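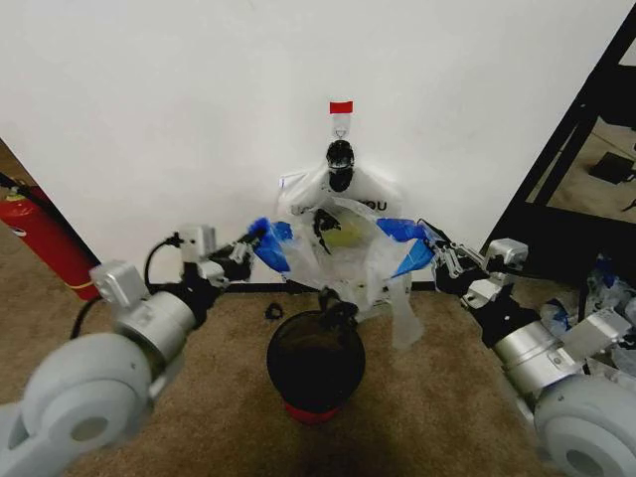
# Bag Corner

My notes, lists and one big spreadsheet on reusing plastic shopping bags as wastebasket liners. I started it in June because the drawer in our office kitchen wouldn't close anymore, and it grew from there (the spreadsheet, I mean - the drawer is fine now!).

The corner itself is nothing fancy. There's carpet, a white wall, an adhesive hook with a red tab and a thank-you bag hanging from it, and a round black mesh wastebasket with a red band at the bottom. Everything in this repo is about moving bags between those last two and keeping the rest of the floor clear while I do it.

## What's in the repo

- `bags.csv` - the spreadsheet, one row per bag, 499 rows as of the last update
- `types.md` - my names for the 21 kinds of bag, with notes on handles and how crinkly they are
- `baskets.md` - the wastebaskets I've tried the bags on
- `hooks.md` - short, mostly complaints
- `old/` - my first try at all this, with different column names. Please don't merge it with the new one, I did and it took me an evening to undo

## Columns in bags.csv

| column | what I put there |
|---|---|
| `id` | a plain number, never reused |
| `type` | one of the names in `types.md` |
| `clear` | yes, no or milky |
| `print` | whatever the bag says, in capitals if the bag does |
| `face` | yes if there's a smiley |
| `handles` | loop, cut-out, none or torn |
| `fit` | 0 to 3, see below |
| `notes` | anything else, often nothing |

`fit` is how well the bag sits in the basket. A 3 goes over the rim all the way around and stays there. A 2 needs a tug now and then. A 1 only stays up if you tie a knot at the back, and a 0 slides in the first time you throw away an apple core. I'm a pretty generous grader, and Judit Dobos, who scored the last 16 rows, is not. Her rows have `JD` in the notes so you can make up your own mind.

The `milky` value came later. I used to put those bags under `clear = yes` and then Sándor Simon asked whether you can read a receipt through one, and no, you can't. Anything before row 200-something may still be wrong. I'm fixing them when I run into them.

## How I line the basket

This is the way I do it now, and the way all the `fit` scores were done:

1. Put the basket on the carpet with some room on both sides.
2. Shake the bag open. With the thin clear ones I go in with a whole hand, they cling like crazy.
3. Take the rim at two opposite spots and pull it wide before you lower it. One side at a time works too, but then the first side always pops off on you.
4. Push the bottom down to the bottom of the basket. You want some slack.
5. Fold the rim over and bring the handles to the outside.
6. If it's loose, twist the extra into a little tail and tie it.

## How I hang the bag of bags

One bag goes on the hook and holds the others. Ours is a THANK YOU one with a yellow face and HAPPY EVERY DAY! under it, which I find weirdly cheering at 8 in the morning. Both handles go over the hook together. I don't stuff it full, these hooks have their limits - I used a Sernard one before and it came down in the night with a strip of paint.

Keep whatever you hang away from the fire extinguisher. Erzsébet Major has told me twice and she's right both times.

## Before a bag goes in the spreadsheet

- Empty it. All the way, corners too. I've found grapes.
- Lay it flat and look at both sides for print. A lot of mine only have the face on one side.
- A bag that's bunched up on the floor doesn't get a row until somebody has opened it. 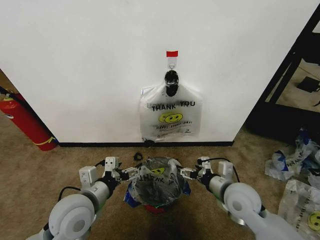 ## Stuff that ends up on the carpet

Thank-you bags, mainly, face up or face down. I try to keep packaging out of the pile, and I pick up any little black ring I see before it goes under the shelving. No rows for these things, I just like a clear floor before I vacuum.

## Known problems

- Way too many thank-you bags. We order lunch from Bíró a lot and it shows. If you want averages that mean something, group by `type` first.
- The basket height in `baskets.md` is measured with a soft tape, so don't build anything on it.
- The spelling in `print` is mine. Where letters were folded under I wrote only what I could read, so you'll find plenty of half words.
- Stisport bags are in there twice under two names, `stisport` and `drawstring-blue`. Same bag.
- Nothing about how strong they are. I know, I know. I'd need a scale.

## Adding your own

Send me a CSV with the same columns and I'll paste it in. Start your ids at 800 so we don't collide, and put your initials in `notes`. Benedek Bodnár is sorting out the ones from the Zetico building and those should land next, as soon as he stops using `handles = sort of`.

You can use all of it for whatever you like. If you find a bag that scores a 3 on a square basket, please write to me!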